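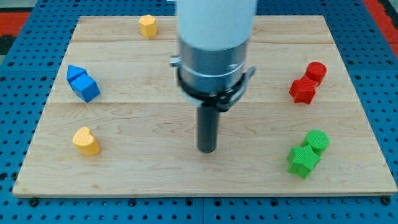
Drelton garage adds second bay for delivery vans

Sowerby Van Service has opened a second work bay at its Drelton shop, and it will take diesel vans too tall for the old door. The shop began booking high-roof models in September.

Owner Mercy Okoth said the old bay had a low beam across the entrance, so drivers with roof racks or raised roofs were sent to a dealer 20 miles away. The new bay has a taller door and a lift rated for loaded vans.

"We were turning away work every week," Okoth said. "A plumber can't empty his van just to get the brakes looked at."

The shop has also hired two mechanics, Wycliffe Mosoti and Awuor Muli. Mosoti worked on ambulances for 5 years and will handle emissions and turbo repairs. Muli will run the early shift, which starts at 6 a.m. so that vans left overnight can be back on their routes the same morning.

Sowerby serviced 742 vans last year, most of them owned by small businesses. Okoth expects that number to go up, but she would not give a target.

Bakari Laizer, who runs a bakery delivery route with three vans, said he had been waiting for the early hours. His vans are usually loaded before 8 a.m., and a late pickup means renting a replacement for the day.

Prices for oil service and inspections have not changed. An inspection costs $111 and covers brakes, tires, belts and fluid levels. Sliding door and suspension repairs are quoted after the van has been seen.

Appointments can be made by phone or at the front desk. Eluned Phillips is handling fleet accounts.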